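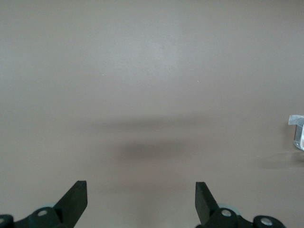 Gripper open over the table, with its own shadow underneath.

April 16, 2018

I have been rewriting our bench rules for the arm at Clustgate, and most of last week went on the part that covers the table. The old version was two lines long and said the work area should be "clean and clear before use". Two people can read that and do quite different things, and they did.

The new version starts with what counts as clear. Anything within reach of the fingers that isn't part of the task comes off the table, and that includes things at the sides. A bit of clear plastic at the right-hand edge is easy to miss when you are looking straight down between the fingers, so the rule now says to check the edges from a standing position, on all four sides. Specks matter less. A couple of white crumbs won't stop a run, but we wipe at the start of every session anyway and write it in the log.

Next is light. Our lamps are overhead, so the arm puts a wide soft shadow on the table just where it is about to work. I used to ask people to move the lamps until it went away. It never did, and they ended up with a different set-up each morning. Now the lamps stay where the tape marks are and the shadow is accepted. If someone does have to move a lamp, the reference pictures are taken again before anything else happens.

The section on fingers is the longest. Before the first run:

Open the gripper fully and look at both tips. They should finish level, or very nearly.
Check every bolt head you can see on the brackets. Use the driver on the hook, never the one from the general drawer.
Look along the inner faces for tape, glue or chips.
Close slowly on nothing, then open again.
Sign the sheet.

Bolts get a proper check every 130 cycles. That figure came from Brelstead, where I worked before, and I have not found a reason to change it. In November I went back through our log, which had 2,012 runs in it at that point, and 483 of them had no signature for the morning check. I don't think most of those checks were skipped. The sheet was kept in another room. It now hangs beside the stop button and the gaps have more or less gone.

One thing I left out on purpose is a speed limit for set-up work. The old rules gave a number, but it belonged to the previous arm and people were quoting it without knowing that. Until we have measured this one with the Janssen table in place, the rule is the slowest setting and one hand free for the stop button.

I still have to write the part on who may change a rule and how the change gets recorded - at the moment it is whoever has the file open. If you have wording for that which people really follow, please leave it in the comments. Ours needs to fit on one side of A4, and I have four lines left.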